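Cleaning a Basket of Fake Fruit

Painted fruit collects dust in every crack, and the basket under it is usually worse. Take everything out every 3 months or so and go over each piece with a dry paintbrush. Don't soak anything with a crackled finish. A barely damp cloth is enough, and the smooth pieces can take a second wipe.
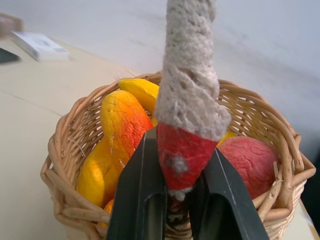

Knitted cover on a red cone-shaped piece, over the wicker basket.

Anything with a knitted or crocheted cover needs a different approach. Pick off fuzz by hand and trim loose fibers with small scissors. Don't pull them.

Shake the basket out upside down. Snip frayed strands of cane close to the weave, then vacuum with the brush attachment on low. Leave it empty for 2 hours if you used any water.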